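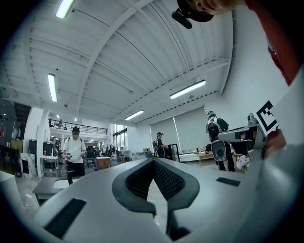 Photo: author's own, Plukside

July 12, 2024

Flat roof, back extension, second day of the repair. Writing this up the same evening while the measurements are still in my head, and for the benefit of anyone who has to open the roof again after me.

Weather dry, light wind from the west. The deck had been drying under a raised cover since the felt came off, and the moisture meter gave 20 per cent at the north corner and lower everywhere else. I would have liked the corner to be better than that. The boards there are softwood, laid at right angles to the joists, and the corner sits under the outlet where water has been standing every winter. The stain on the bedroom ceiling first showed in February, so the leak had a good few months to work before I did anything useful. My mistake was to patch the upper surface twice with bitumen paste and call it finished. The paste held. The water was coming in at the upstand, behind the flashing, and running down the inner face of the wall until it met a joist.

Took up the last of the old covering before breakfast. Three layers, the lowest one an old mineral felt, brittle, bonded in hot bitumen. The middle layer was only nailed. The top layer was torched on by whoever owned the place before and came away in strips where it had never been properly bonded. The nails in the middle layer had rusted, and most of the heads pulled through. I drew the remaining shanks with pliers and knocked down the ones that snapped. Every one left standing would have worn a hole in the new membrane sooner or later.

Two boards needed to come out at the north corner. A bradawl went in to the handle along the outer one, and the inner one was soft for the first hand's width. Cut both back to the centre of the second joist with the circular saw set to board depth, checked first that there was no cable underneath. The joist below was dark on top but sound. Bradawl went in a few millimetres and stopped. I scraped it, brushed on preservative and left it open until after lunch.

Replacement boards came from the yard at Kudville. They only had planed stock in the right width, which comes out slightly thinner than the old sawn boards, so there was a step of a few millimetres at the joint. Packed it out with strips of felt offcut along the joists. A straightedge across the joint now rocks very slightly, and I judged it good enough with a board going over the top.

The fall was the next job. This roof was built almost level. I set the long spirit level on a straight batten and measured the drop from the house wall to the outlet edge in 4 places. Three of them agreed with each other. The fourth, along the north side, actually rose towards the gutter, which explains the pond. Tapered firring strips fixed that. I made them from roofing batten on the table saw with a simple sled, one strip to each joist line, the thick end against the house. Screwed down through the boards into the joists at regular spacing, pilot holes at the thin ends to stop them splitting. Two split anyway and were replaced.

On top of the firrings, exterior grade sheet, eighteen millimetre, laid with the long edge across the joists and the end joints staggered. I left a three millimetre gap at every joint, using a nail as the spacer, and a wider one along the house wall. The sheets are heavy and awkward on a ladder. I brought them up cut in half, with the cuts arranged to land on joists. More cutting, more edges to seal, but they could be lifted by one person and did not catch the wind.

Tested the fall with a watering can before doing anything further. Water poured at the wall ran straight to the outlet along the south and middle. On the north side it wandered a little to the left and then went out as well. Nothing left standing after five minutes apart from a film in the screw heads.

Primer next. Rainer, the water-based one, brushed on thin. The tin says touch dry in an hour and it was, in the sun. In the shade of the chimney it took closer to two. I gave the sheet edges a second coat. Coverage came out worse than the tin promises. I used one tin and opened the second, and there is a third of that one left. It is on the shelf in the shed with the date on the lid.
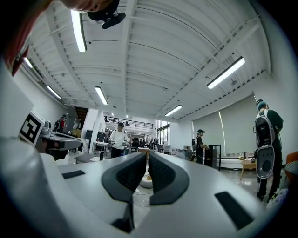
Can a new membrane go straight over the old felt?
Only where the old felt is dry, flat and firmly stuck down all over, and this one was none of those.

The upstand took the whole afternoon. The old lead flashing was let into a mortar joint one course above the roof, too low for the thicker build-up I was putting on. I raked out the next joint up with the small grinder, twenty-five millimetres deep, in short passes with the dust extractor held under the blade. The bricks on this wall are soft and the corners go if the blade wanders. Two did. I will make them good with coloured mortar when the pointing is done.

Cut a timber fillet to forty-five degrees and fixed it along the foot of the wall, so the membrane does not have to turn a right angle. Bedded it in sealant, Sika, from a cartridge, and screwed it to the deck and not to the wall, because the deck moves with the seasons and the brickwork does not. The old detail had a fillet nailed to both. The nails had pulled out of the bricks and left a line of small craters, each with its own brown tide mark. I filled those as well.

The membrane itself is rubber, one piece, ordered oversize. It had been lying unfolded on the lawn since the morning to lose its creases. Carried it up rolled on a batten, laid it out dry, squared it to the wall with an equal overhang on the two free sides and let it rest for half an hour. Then folded back half, glued the deck with a roller, waited until the adhesive had changed colour and rolled the sheet down again from the middle outwards with a soft broom. Same for the other half. There is one bubble near the outlet, a hand across. I pushed most of it out to the side and left the remainder. The instructions say small ones go down by themselves over a few weeks of warm weather. I have drawn round it in chalk so that I can see if it grows.

Perimeter strip and upstand are done with contact adhesive, which goes on both faces and allows no second attempt. I worked in lengths of half a metre and kept a sheet of greaseproof paper between the faces until each section was lined up. The internal corner at the chimney was folded, not cut, with the surplus turned behind in a triangle and stuck flat. The external corner needed a patch. I cleaned the rubber first, primed it, stretched the patch round by hand and went over it with the small steel roller until the edge could not be lifted with a fingernail.

The outlet is still the old size. I fitted the new sleeve inside it with a bead of sealant and four screws, all stainless. A bigger outlet would be better, but it means opening the soffit, and I do not want to start on that until the gutter is replaced. Leaf guard pushed in by hand. It should be taken out and rinsed each autumn.

Materials used, for the record: one rubber sheet, deck adhesive, contact adhesive (most of two tins), one and a bit tins of primer, 5 cartridges of sealant, edge trim in aluminium, a box and a half of sixty millimetre screws. I had bought too little trim and am one length short on the west side. That edge is held for now with a batten screwed through the overhang into the fascia, well outside the wall line.

Still open:
Trim, west side.
Lead flashing to be dressed down and wedged, then pointed.
Ceiling below to be left alone until the plaster reads dry, then stain block and two coats of white.
Check the chalk mark after the first hot spell.
Insulation above the ceiling was pulled back at the north corner and has to go back, leaving a clear air gap under the boards.

About the air gap. The extension has a cold roof, with the insulation between the joists and outside air supposed to pass over it. When I had the two boards out I could see that the quilt had been pushed hard up against the deck, and that the vents in the soffit had been painted shut. Some of the damp in that corner may well have been condensation and no leak at all. I cleared the vents from below with a drill bit turned by hand. A strip of tissue held at the opening moved slightly, so there is some air going through.

Tools cleaned with white spirit, adhesive rollers thrown away. Knees sore. Ladder tied off and left in place for the flashing. Forecast gives light rain from midnight, two millimetres by morning, and I have put a washing-up bowl on the joists under the north corner with a sheet of newspaper in it.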